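Home Forums Facilities & Furnishings Surfaces and Finishes New Posts Search Log In

Finish for shared wooden worktables: hardwax oil or varnish

14 replies 187 views

wekesa_ogola
September 18, 2025

Good morning. The Hollis Center is preparing to refinish the wooden tables in its public workrooms, and I have been asked to submit a written recommendation. The tables are used daily by adult classes, homework groups and a chess club. The present coating is a clear varnish of unknown make. It has worn through along the front edges and shows white rings in a number of places.

Two options are under review. The first is Linness hardwax oil, applied in two thin coats. The second is Skandis water-based varnish, in satin. Our budget for materials is $700, and labor will be provided by our own maintenance staff. I would welcome comments from members who have maintained either finish in a public building for more than one year.

Wekesa Ogola
Building Services

Reply 3 likes

HNicholas
Our office has used oil on shared tables for several years and would recommend it. When an area becomes worn, staff may sand and re-oil that area alone. A varnished top, once it has worn through, generally has to be stripped across the whole surface if the repair is to match. The closure of a room for that work should be included in any comparison of cost.

Please note that used oil rags must be laid flat outdoors to dry or placed in a sealed metal can with water. They can catch fire on their own if left in a pile.

Hefin Nicholas

Reply 5 likes

gino_69
I must respectfully disagree with the previous post. Oil is suitable where there is a regular schedule and a person assigned to keep it. In our building the re-oiling was missed twice, and by August the tops had taken in coffee, ink and hand grease that could not be sanded out without considerable effort. We changed to varnish and have had fewer complaints.

The worn front edges described above are most likely a result of sharp corners. Any coating is thin at a sharp corner. I would ask staff to round the edge slightly before applying either product.

Gino

Reply 2 likes

wekesa_ogola
Thank you both. The point regarding edges is well taken and will be added to the work order. On the matter of color, our director prefers that the wood remain pale, and I understand that some oils will darken it. Wooden table, rendered:
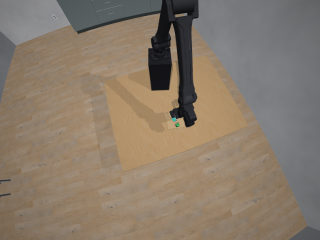
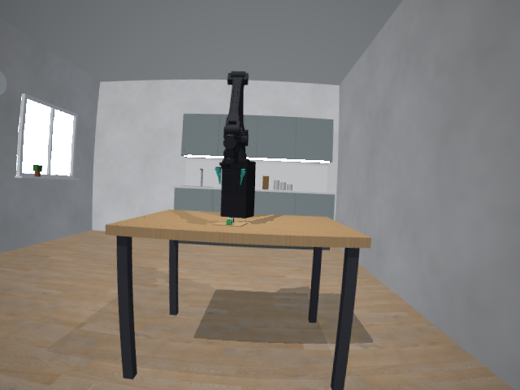
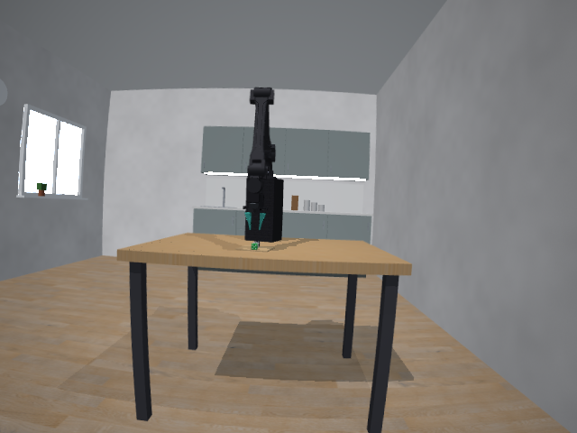

The director has also asked that the finish not be glossy, as the overhead lighting in two of our rooms causes glare and several older members find it tiring to read there. May I ask whether the satin varnish is in fact low in sheen once cured, and whether Linness is offered in a version that does not yellow the wood?

Reply 1 like

HNicholas
Linness is sold in a natural tint that contains a small amount of white pigment. It keeps pale wood close to its unfinished shade. A test on the underside of one table is strongly advised, as the result on older wood may vary. All of the old varnish must be removed first – any that remains will show as a lighter patch.

Reply 4 likes

gino_69
The satin is moderate in sheen. There is also a matte, although it marks more easily when rubbed. With regard to the budget, stripping to bare wood will require a good deal more sandpaper than a light sanding between like finishes. I would set aside $50 for that item alone before comparing the price per can.

I remain of the view that varnish is the safer choice where staffing is uncertain.

Reply 2 likes

millbrook_facilities
May I add a question for both members. How long was each room closed? We are permitted to close ours for one weekend only, and oil that is touch-dry is still easily stained.

Reply

HNicholas
We returned the tables to light use after two days and kept liquids off them for a further week by means of a posted notice. Compliance with the notice was fair.

Reply 1 like

wekesa_ogola
I will proceed with a test of both products on the underside of one table and will report the results in this thread. The recommendation is not due until the samples have cured.

Reply 3 likes

Share Subscribe Report Back to Surfaces and Finishes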